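Category: Work & Tech
3 min read

1/ We've had a robot arm filling the small-parts racks at Lirirley since April. People keep asking me what it does to the jobs, so I'm writing it down once and will link to this.

2/ Background. Lirirley repacks small goods for other companies. Kitting means putting small wrapped items into compartment racks in a set order. Until this year it was a hand job, two benches, eight people across the roster. Dull work, but you could talk while doing it.

3/ The arm runs on control software from Zirnar. The order list comes from Plesura, our stock system. The two don't agree on what a "slot" is. Plesura counts from the top left. Zirnar counts from the bottom. A person translates, and that person is on day shift, so night shift gets a printed sheet.

4/ Cycle time first, as that's what management asks about. A practised packer does a rack in 45 seconds. The arm takes longer on every single one. It doesn't go to lunch, so the daily totals come out close. Anyone quoting you the totals without the cycle time is selling something.

5/ What changed for the packers: three of them now work as cell operators. Same grade for the first 8 weeks, then a review. Pao-chu Kong got the review clause put in writing before anyone touched a keyboard. I'd recommend that to any site doing the same.

6/ The operator job is mostly sitting and watching, with short bursts of fixing. Sore shoulders are down. Sore eyes and necks are up. The incident form has no box for "bored", so it doesn't get reported.

7/ Flat items are the worst. Anything thin has to be presented to the fingers at the right angle, and the person doing it needs to know how much the fingers will give. That's a hand skill. It was never in the packing procedure and it isn't in the new one either.

8/
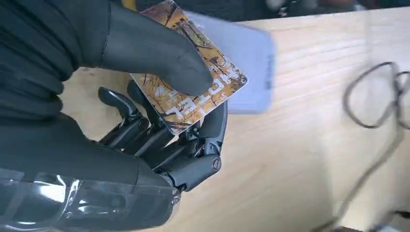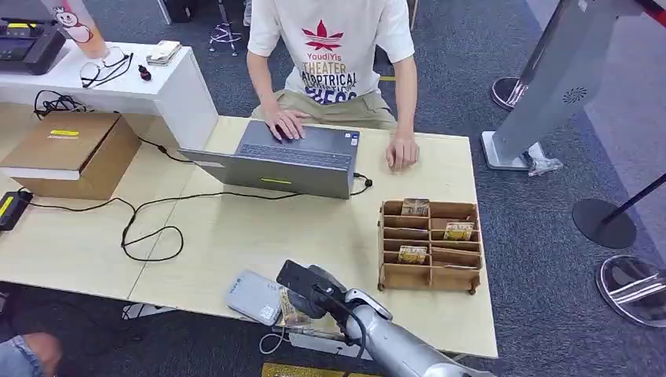
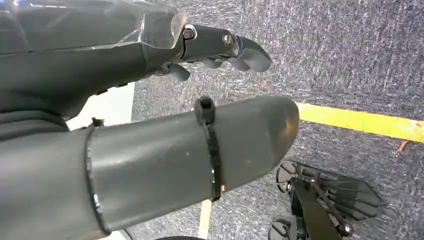

Kitting cell. First one is a card and the fingers, second is the rack and the laptop, third is the hand and forearm over the carpet.

9/ Cabling. The procedure says cables are to be "managed". It doesn't say by whom. Packers never had cables, so it was nobody's task on the old sheet, and it has landed on whoever opens up in the morning. I've asked for it to be a timed line item.

10/ Faults. Most stoppages are a bad grip, cleared by the operator. The rest need Wang, the integrator, who can dial in between 8 and 3. Our late shift starts at 3. You can see the problem. After that the operators either work it out or go back to packing by hand.

11/ Which brings up the thing I care about most — keeping the hand skill alive. If the arm is down and only the older packers can fill a rack at speed, you've built yourself a dependency on people you've stopped training. We now do hand packing every Wednesday, whole roster, arm parked.

12/ The supervisors didn't love that. It costs output. It also showed that two of the newer starters had never filled a rack without the screen telling them which cell was next.

13/ Training was two half days, mostly slides. Operators learned more from sitting next to the person who set the cell up and asking what each message meant. Pao-chu kept a notebook of those answers, and it's now the manual in everything but name. The official one is still in draft.

14/ Headcount: nobody let go so far. Two casual positions weren't refilled when people left. I count that as a change, even if it doesn't show up as a redundancy in the report.

15/ Questions I'd ask before signing off on one of these. Who clears a fault after hours? What's the pay grade for the person who does? Who owns the notebook? Get the answers with a signature under them.

16/ Review is due shortly. I'll add the outcome to the end of this thread — grades, hours, and whether the cable job got its line.

Tagged: automation, warehousing, rosters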